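Atelier Festau – contrôle avant exposition, avec remarques
Mars 2018

Quelle joie de voir les toiles de la série Davdale enfin réunies ! J'ai tout repris point par point avant l'accrochage.

1. Châssis et clés : OK. Les 17 châssis sont d'équerre, deux clés à retaper sur le grand triptyque.
2. Vernis : OK sauf une toile. Le paysage de Zostincombe colle encore un peu sous le doigt, je le laisse à plat jusqu'à la prochaine visite.
3. Attaches au dos : à revoir. Trois pitons tournent dans le vide. Les nouveaux supportent jusqu'à 19 kg, de quoi dormir tranquille !
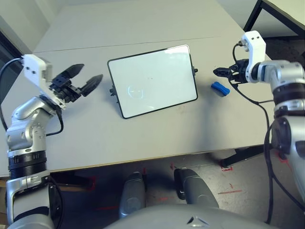 4. Solvants : OK. Bidons fermés, étiquettes lisibles, chiffons gras dans le seau métallique à couvercle. L'essence de térébenthine est passée sur l'étagère du bas – c'est beaucoup mieux.
5. Aération : OK. Les deux fenêtres s'ouvrent en grand, la grille du fond était pleine de poussière de ponçage, nettoyée.
6. Pigments en poudre : à surveiller. Le pot de cadmium ferme mal. Masque obligatoire pour les mélanges, même pour une pincée.
7. Chevalets : OK. Le vieux chevalet à manivelle a retrouvé sa vis, il ne bouge plus d'un poil, un vrai bonheur de peindre dessus.

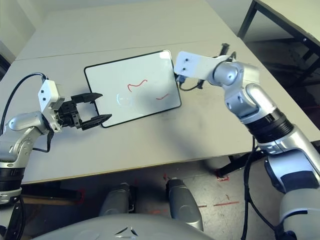 Venkataraman

8. Éclairage : OK. Spots à bonne distance des vernis frais, rallonge remplacée près de l'évier.
9. Extincteur : accessible, goupille en place, à faire vérifier en juin.
10. Emballage : incomplet. Il manque des coins en mousse pour les petits formats, et j'ai encore du papier cristal à couper. Les rouges de cette série sont superbes, je ne veux pas une seule trace dessus !

Reste à faire : pitons (point 3), couvercle du cadmium (point 6), coins en mousse (point 10).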